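August 29, 2020
By the Verkstead Mathematics Group

Chapter 13
Symmetry: When a Shape Matches Itself

Fold a sheet of paper in half, cut a wiggly path along the crease, and open it up. Whatever you cut, however wild, the left side matches the right! Mathematicians have a name for this kind of match, and they have found it in crystals, quilts, snowflakes, floor tiles, and the rules that govern how atoms stick together. It's one of those ideas that starts small and keeps growing the longer you look at it.

In this chapter you will learn to find lines of symmetry, to tell a reflection from a rotation, and to describe patterns that repeat along a strip. You will need scissors, tracing paper, a ruler, and a small mirror with a straight edge. The tracing paper matters most. Plenty of shapes look symmetric at a glance, and a quick tracing, flipped over and laid back down, settles the matter.

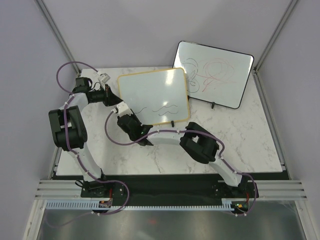
Can a shape have more than one line of symmetry?

Many shapes have several. A rectangle that isn't a square has two, an equilateral triangle has 3, and a regular polygon with 16 sides has 16. A circle beats them all, because every line through its center works.

13.1 Mirror Lines

A line of symmetry splits a flat shape into two halves that are mirror images. Put your mirror on the line and the reflection fills in the missing half exactly. Try it on the capital letters of your own name (block letters, no curls). A, M, T, and U have an upright mirror line. B, C, D, and E usually have a level one. H, I, O, and X have both, and lucky you if your name is full of them.

Be careful with parallelograms. Almost everyone wants to draw a mirror line along the diagonal of a slanted one, and it looks so right! Trace it, fold it, and watch the corners miss each other. A parallelogram does have a symmetry, but it is a different kind, and you will meet it in Section 13.2.
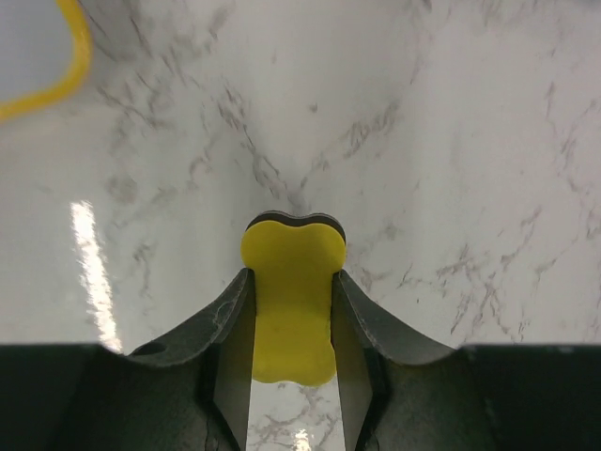 Mirror lines can run in one direction and fail in another, even when a shape seems nicely balanced. To test one, sketch the outline and check each direction separately. Take the yellow bone shape, with its two rounded lobes at the top and its narrower middle. An upright line down the center makes a sensible first guess. A level line across the middle is harder to defend, as the lower end looks narrower than the upper one. Write down both guesses before you trace anything.

13.2 Turning Without Changing

Now put the mirror away and stick a pin through the center of a shape. If you can turn it less than a full circle and have it land exactly on itself, the shape has rotational symmetry. Our slanted parallelogram passes this test with a half turn. So does the letter S, which has no mirror line at all, and so does a plain bar with matching ends, whichever way it happens to point.
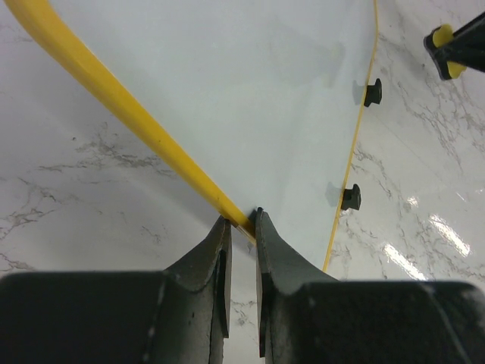 Figure 13.3. A long yellow bar on a diagonal.

Related chapters
Chapter 12: Angles and Turns
Chapter 14: Tiles and Strip Patterns
Project: The Treloar Quilt Squares
Extra practice: Bastow Workbook, October set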